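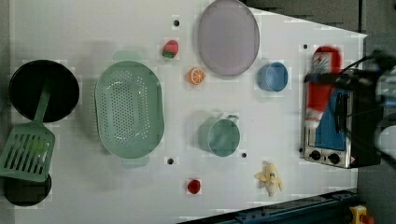 Comparison of Two Grippers and Two Camera Positions on a Table-Top Arm

Student project report, Tramcombe Technical College
Author: Stavros Begović
Submitted: 2018-04-11

1. Purpose of the project

In our laboratory there is one robot arm on a white work table, and it is used by several student groups. My task was to try out two grippers on this arm and to say which of them is more suitable for picking up light kitchen toys. The second part of the task was to compare two camera positions, one above the table and one on the wrist of the arm.

The first gripper is the Bivine, which has two parallel fingers with rubber pads. The second one is the Kadrić, which has two curved fingers that close toward each other. Both were lent to us by the workshop in Dratunthorpe in October, and the adapter plate for the Kadrić was made by me.

2. Objects

I have chosen toys instead of real kitchen things because they are light and they do not break when the arm lets them fall. The set contains a mint-green oval colander, black pans, a green spatula, a lavender-gray plate, a light blue cup, a mug, play food such as a strawberry, a tomato and a citrus slice, and some plush toys. The toy toaster oven always stays at one side of the table and was used as the target place.

The cup and the mug were placed lying on their side for part of the trials. In this position they can roll, so the approach of the fingers must be more exact.

3. Method

For each gripper I made 30 attempts with every object that was in the plan. An attempt was counted as good if the object was lifted and held for 8 seconds. The speed of the arm was the same for both grippers. I did not change the lighting of the room during a series.

The control program was the same as last year, with small changes. The limit for the finger force was set by hand at the beginning, and I wrote the value in the notebook each time. The emergency stop was kept at the corner of the table, where I could reach it from my chair.

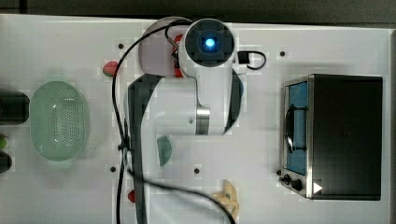
Figure 2. The arm over the work table, view from above. The colander is on the left side and the toaster oven on the right side.

4. Results for the grippers

With the small round food the Kadrić was clearly better. The curved fingers go under the tomato and it does not escape to the side. The Bivine pushed it away many times, mostly when the center of the fingers was not exactly over it.

With the colander the result was opposite. Its rim is thin and the parallel pads of the Bivine can hold it well from above. The Kadrić touched the rim only with the tips and the colander turned in the air. The spatula was difficult for both grippers, as the handle lies very near to the table.

The plush toys were picked up easily by both. I think they are too easy for such a comparison and next time I would use fewer of them.

5. Results for the cameras

The camera above the table sees nearly all objects at the same time, and this helps very much for planning. Its weak point is that the arm covers a part of the table when it works in the middle. A small object near the base of the arm may be hidden, and then the program believes that it is gone.

The wrist camera does not have this problem at the end of the approach, but its picture was often blurred when the arm moved fast. I recorded over 3,000 pictures with it and had to remove many of them before I could use the rest.

The black holes in the table top also made trouble. In 11 cases the program took a hole for an object and sent the arm to it. I solved it with a mask, which must be made again if the camera is moved.

6. What is still open

I did not test the grippers inside the oven, only in front of it. The cable of the arm also needs a better holder, because in some positions it lies on the table and can pull small things with it. The notebook with the force values and the drawing of the adapter plate are in the laboratory cabinet, second shelf, for the group that continues with this work.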